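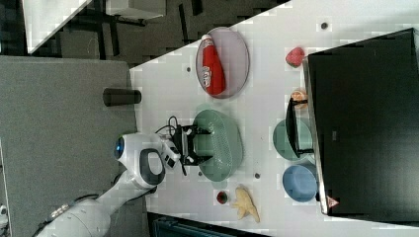 Getting the last of the sauce out (and other small kitchen wins)

Search this site
Enter keywords Go

I grew up in a house where you did not throw out a sauce bottle until it had been stood on its head for a week, and I'm afraid I've turned into my mother. So this is a page of the bits and pieces I do in the kitchen to stop things going in the bin too early, plus a few cleaning ones at the end that people keep asking me for.

Squeeze bottles first. Store ketchup, mayo and mustard cap down in the fridge door. If the door shelf is too shallow, an old mug holds two bottles upside down quite happily. When you're down to the dregs, put a splash of vinegar in, cap on, shake like mad, and tip the lot into a marinade or a pot of baked beans. I do honey the same way but with warm water, and it goes into my tea.

Crusty caps! Unscrew the whole top, drop it in a cup of hot soapy water while you eat your dinner, then poke the hole through with a toothpick. Dry it properly before it goes back on. Philomena Fiadzo from my old street in Ollville swears by a cotton bud for the inside of the rim and I've come round to her way of thinking.

Stained plastic tubs. Bolognaise is the worst for this. Smear the inside with a paste of bicarb and water, leave it overnight, then rinse and put the tub out in full sun for the afternoon. The orange fades a fair bit, though I've never had one come back perfectly clear. A wipe of oil before the sauce goes in helps more than any scrubbing later.

Grey scuffs on plates are mostly metal left behind by your cutlery, so don't go blaming the glaze. A little cream cleanser on a damp cloth, rub in small circles, wash as normal. Try it on the underside first if the plate has a coloured rim or a pattern you're fond of. I did a whole stack of my Aquino dinner plates one wet Sunday and was very pleased with myself.

Textured dishes hold on to grease in all the little dips. An old toothbrush, hot water, a drop of dish liquid, and go in from two directions. If there's egg on it, use cold water to start with or you'll cook it on (ask me how I know).

Fridge smells: a saucer of bicarb on the middle shelf, changed every month or so. I write the date on a bit of masking tape, otherwise I'd still have the one from last April in there. Used coffee grounds work too, but dry them out on a tray first or they'll go mouldy.

Tomato sauce on a tablecloth. Scrape it up with the back of a knife, don't rub, and run cold water through from the wrong side. Then a bit of laundry soap worked in with your fingers, half an hour's sit, and into the wash. Check it before it goes anywhere near the dryer.

Nabila Pillai wrote in wanting to know if you can freeze leftover tomato paste. Yes! Dollops on baking paper, freeze till hard, then into a bag. One dollop is near enough to a tablespoon and goes straight into the pan frozen.

Next time I'll do oven racks, which I've been putting off all summer.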